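Procura-se designer gráfico (ou designer gráfica) para a Imcombe

Olá! Eu sou a Bethel Bogale, tenho um estúdio de design chamado Imcombe e estou à procura de alguém para trabalhar comigo. Já escrevi este anúncio duas vezes em versão séria, com "perfil dinâmico" e tudo, e apaguei as duas, por isso vai mesmo assim, como se estivéssemos a tomar café.

Somos 4 pessoas. Fazemos identidades, embalagens, livros de vez em quando (menos do que eu gostava) e muita, muita sinalética. O trabalho que nos vai ocupar os próximos meses é a Grikarside, uma rede de bibliotecas de bairro que precisa de tudo: logótipo, cartões de leitor, placas de corredor, sacos de pano, formulários que as pessoas consigam preencher sem chorar. Adoro este projeto e não dou conta dele sozinha!

O que vais fazer, então. Nas primeiras semanas ficas com o Konrad Pawłowska, que é o nosso diretor de arte e que tem opiniões fortes sobre entrelinha. Com ele vais montar o sistema tipográfico da Grikarside e desenhar a família de pictogramas. Depois disso passas a ter trabalhos teus, do briefing à gráfica, e falas diretamente com os clientes. Também há dias de pura tarefa: exportar o mesmo cartaz em doze formatos, corrigir hífenes, renomear camadas que alguém (eu) deixou como "Camada 1 cópia cópia". Prefiro dizer já.

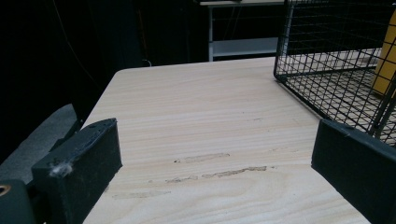 É preciso ter curso superior de design?
Nunca peço diploma: quero ver o portefólio e perceber como pensas, e tanto me faz que tenhas aprendido numa faculdade, num curso profissional ou a fazer cartazes para a banda dos teus primos.

Há coisas que preciso mesmo que saibas fazer. Paginar com grelha e com estilos de parágrafo a sério, preparar uma arte-final que a gráfica não devolva, desenhar em vetor com limpeza. Tens de escrever português sem medo, incluindo emails a clientes. Se souberes alguma coisa de desenho de letra, ganhas logo a simpatia do Konrad, e se perceberes de acessibilidade (contrastes, tamanhos de leitura, esse mundo) ganhas a minha. Animação dá jeito, mas aprende-se cá.

Quanto à experiência, pensei em alguém que já tenha passado por um estúdio, uma agência ou um departamento de comunicação, nem que tenha sido pouco tempo. Se vens de freelance, ótimo, conta-me como geriste os prazos.

Condições, que é a parte que eu própria leio primeiro em qualquer anúncio: contrato sem termo, 40 horas por semana, entrada flexível entre as oito e as dez da manhã. Podes trabalhar de casa parte da semana, combinamos entre todos. O salário digo-o logo no primeiro email de resposta, antes de qualquer conversa, para ninguém perder tempo. Tens licença das fontes e do software paga por nós, e um orçamento anual de 665 euros para gastares em livros, workshops ou conferências, à tua escolha (o Konrad gastou o dele quase todo em catálogos de tipos em metal e ficou felicíssimo).
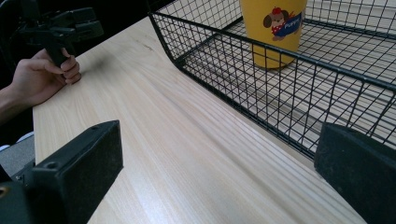 Há ainda mais dois clientes com quem vais lidar bastante. A Welta faz tintas para paredes e muda de ideias sobre a cor dos rótulos com uma frequência que, para uma marca de tintas, até se compreende. E a Oyewole é uma pequena editora de livros infantis, gente encantadora, com quem fazemos capas e miolos. Se gostas de ilustração, vais querer estar nessas reuniões.

Para te candidatares, manda-me um PDF com 5 projetos no máximo. A sério, no máximo! Prefiro ver poucos e bem explicados, com um ou dois esboços feios pelo meio e uma frase a dizer qual foi a tua parte, sobretudo se foi trabalho de equipa. Junta umas linhas sobre ti, no tom que quiseres, e diz quando podias começar. Dispenso cartas de motivação formais e barras de percentagem a dizer que sabes oitenta por cento de Photoshop.

Não fazemos testes gratuitos. Quem passar à segunda conversa faz connosco um exercício curto, de uma manhã, pago, sobre um tema inventado que nunca vai parar a um cliente. A primeira conversa é por vídeo, comigo, e a segunda é cá no estúdio, com a equipa toda e almoço incluído.

Recebo candidaturas até ao fim de janeiro e respondo a toda a gente, mesmo quando a resposta é não. Usa o formulário de contacto do site da Imcombe, escreve "designer" no assunto e anexa o PDF. Se o ficheiro for demasiado pesado, manda um link que não expire, por favor, que no ano passado perdi dois portefólios assim e ainda hoje tenho pena.

Bethel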